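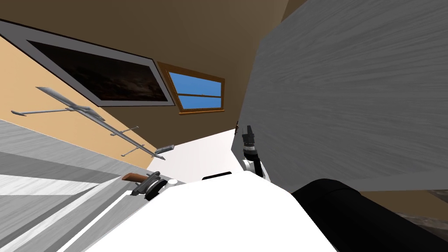 Ticket 61 – Siduvow export drops materials
Status: open
Reported by: Danuta Grabowska
Assigned to: Roman Bednarek

Exporting the Adamczyk room from Siduvow to Kalby stops at the texture step. The log gives error 2 and the output folder stays empty. Same result on 2 machines.

Tried so far: cleared the cache, shortened the file paths, reinstalled the Sindar plug-in. No change. 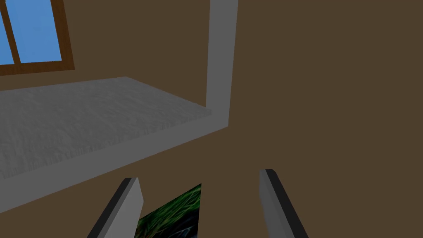
Render view: window and pale, fuzzy-textured slab.

Roman, 26 August: path limit ruled out. Please attach the full log – the last lines are missing.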